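The cloth drawer, and why I can't leave it alone

I had a whole post planned on plum jam and it will have to wait, because I've spent the better part of a grey afternoon folding cloths and I have opinions. Small ones, but plenty of them.

It began with me looking for the good tea towel (the linen one, never where I left it) and finding instead a drawer so full it wouldn't shut. Muslins, napkins, face cloths, a bib from when my youngest was teething. Out it all came.
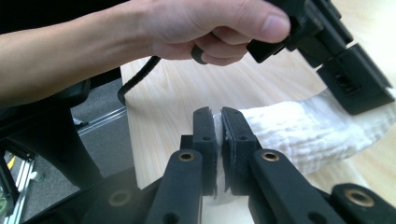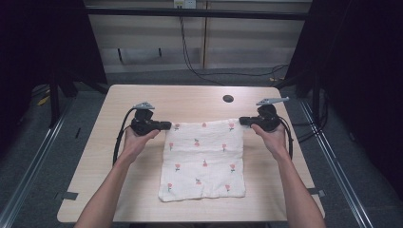 The crinkly white one first, then the little tulip square, which is my favourite.

I'm a bit soft on that tulip cloth. Red flowers on short green stems, scattered about on white, very much the sort of thing my gran would have tucked under a plate of scones. Mine came in a bundle of odds and ends from a church sale last April, along with a tablecloth I've since cut up for bunting. It's lovely for lining a bread basket and completely hopeless at drying a glass.

Now, the folding. With a plain square like the tulips, I get it flat by the two top corners. Pinch one in each side, lift the top edge a touch so it pulls into a straight line, then lay it back down and smooth toward you. After that it's halves and halves again. If you start with a crooked top edge the whole thing ends up a wonky parallelogram, and you can press on it all you like, it'll be wonky in the drawer too. Ask me how I know!

The crinkly kind is another matter. I love that gauzy, layered stuff for faces and for draining yogurt, but it has no interest in having corners. You think you've got hold of an edge and you've really got three layers and a bit of the middle. For years I folded mine into squares and they slumped sideways like tired toddlers. These days I gather one end, hold it snug and roll the rest up loosely into a fat sausage. They stand on end at the front of the drawer and I can pull one out without the lot coming with it.

My friend Larasati Osman irons her muslins. Irons them! I said all the crinkle would go and she said that was rather the point, so we've agreed to talk about gardens instead.

A few other things I settled while I was at it. Napkins go in by colour now, darks at the back. Anything with a hole bigger than a loonie goes to the rag bag, no appeals, although I did sneak one back out (the blue check, it has years in it yet). Face cloths moved upstairs where they should have been all along. And the tulip cloth gets a spot right on top, folded in quarters with the printed side out, so I see it when I go in for something duller.

I don't bother with fabric softener on any of it, if you're wondering. It makes tea towels feel nice and then they just push the water around the plate. A splash of white vinegar in the rinse does me fine, and a good flap before they go on the line.

The linen tea towel turned up, by the way. It was over the oven door, under the other tea towel.

Plum jam next time, if there are any plums left by then.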